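Inspection date: 19 Jan 2019
Site: Skelusska Community Kitchen, lower level
Inspector: Sandamali Siddiqui
Permit file: 1763

# Kitchen Safety Checklist with Comments

Ratings: S = satisfactory, C = correct by next visit, N/A = not applicable.

## A. Exits and passageways

- [x] Exit doors open fully from the inside — **S**
- [x] Exit signs lit — **S**
- [ ] Passageways clear — **C**

Comment: Flour sacks were stacked along the rear passage and narrowed it at the turn. The kitchen manager had them moved during the visit. The passage is to be kept clear at all hours, including delivery mornings.

## B. Fire protection

- [x] Extinguishers mounted and charged — **S**
- [ ] Extinguisher tags current — **C**
- [x] Hood filters in place — **S**

Comment: The tag on unit 261, next to the Kudo range, has expired. The gauge reads in the normal zone, but the unit must be serviced and retagged in February. Hood cleaning records from Clukach were reviewed and are complete.

## C. Electrical

- [x] Panel accessible and labeled — **S**
- [ ] Cords and plugs undamaged — **C**

Comment: The cord on the Isorik mixer is worn where it enters the housing. The mixer was unplugged and tagged out of service. Tape is not an accepted repair.

## D. Hot water and handwashing

- [x] Soap and towels at both sinks — **S**
- [x] Hot water reaches at least 100 °F at the handwashing sinks — **S**

Comment: The sink nearest the dish room drains slowly. No rating was assigned for this, but the trap should be cleaned before it backs up.

## E. Utensils and small wares

- [x] Knives stored in racks or guards — **S**
- [ ] Wooden items free of cracks and splinters — **C**

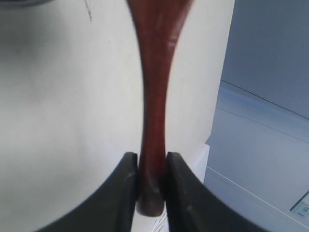
Comment: 2 cutting boards have deep scoring and are to be resurfaced or discarded. Wooden items must be washed by hand, dried upright, and kept out of the dish machine. Staff stated that boards are sometimes left to soak overnight; this practice is to stop.

## F. Floors and storage

- [x] Floor mats flat, edges intact — **S**
- [x] Chemicals stored away from food — **S**
- [ ] Heavy items on lower shelves — **C**

Comment: Full stockpots were on the top shelf of the dry store — move them below waist height. The step stool is sound and may remain in use.

## Follow-up

Items marked C will be checked at the February visit. Service receipts for the extinguisher and the mixer are to be kept with this form.

Signed: S. Siddiqui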